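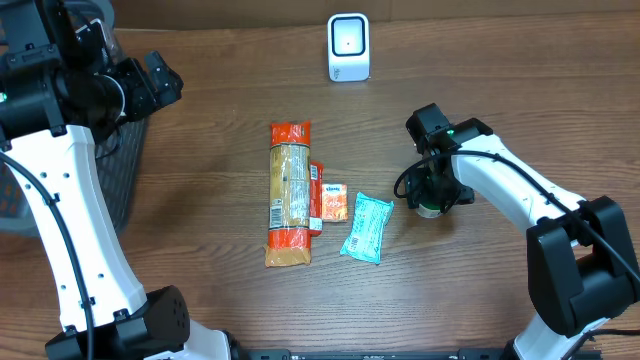

Packaged groceries on a wooden tabletop.

Vekville Food Parcels – Frequently Asked Questions

Last updated: Saturday, May 16, 2020

Who can ask for a parcel?
Anyone living in Vekville or on the Oltine estate. You do not need a letter from a doctor or the council, and we do not ask about your income. If you live outside the area, ring us anyway and we will tell you which scheme covers your street.

How do I order?
Use the form on this website or leave a message on the parcel line. Please give your full address, the number of people in the household and a phone number we can reach you on. Orders received by noon on Wednesday go out the same week. Later ones go out the week after.

What does a parcel cost?
Parcels are free. If you would like to give something towards the running costs you can do so through the donations page, but it makes no difference to what you receive.

What do I get?
Mostly food that keeps: pasta or rice, tinned vegetables, tinned fish or beans, cereal, tea, long-life milk and something sweet. Fresh bread and fruit are added when we have them. The contents change from week to week, so your parcel may not match your neighbour's.

Can you cater for allergies?
We can leave out nuts, gluten, dairy and eggs if you tell us when you order. All our food is packed in one room, so we cannot promise there are no traces. If you have a severe allergy, please speak to Dennis Kombo before placing an order. Halal and vegetarian parcels are available on the same form.

One of my tins is past its date. Is it safe?
Look at the wording. "Best before" is about quality, and tinned and dried food is usually fine for some time afterwards if it has been stored properly. "Use by" is about safety and you should not eat anything after that date. Throw away any tin that is bulging, leaking or badly dented along the seam.

How is it delivered?
By van or bicycle, between 3 and 6 pm. The driver will leave the parcel on your doorstep, ring the bell and step back. There is nothing to sign. If you cannot lift a heavy bag, say so on the form and we will split it into smaller ones.

Can I collect instead?
Yes, from the side door of the Shetty Hall on Hurkico Road. We give out time slots to keep the queue short. Please come alone if you can and bring your own bags.

How do I donate food?
Leave it in the crate inside the hall porch on weekday mornings. We cannot take home-made food, alcohol, opened packets or anything that has to be frozen. At the moment we are short of tinned fruit, cooking oil and 500 g bags of rice – pasta we have plenty of.

How many parcels have you sent out?
1,335 so far.

Will the scheme carry on?
We have use of the hall until October. Any change to the delivery days will be posted on this page first.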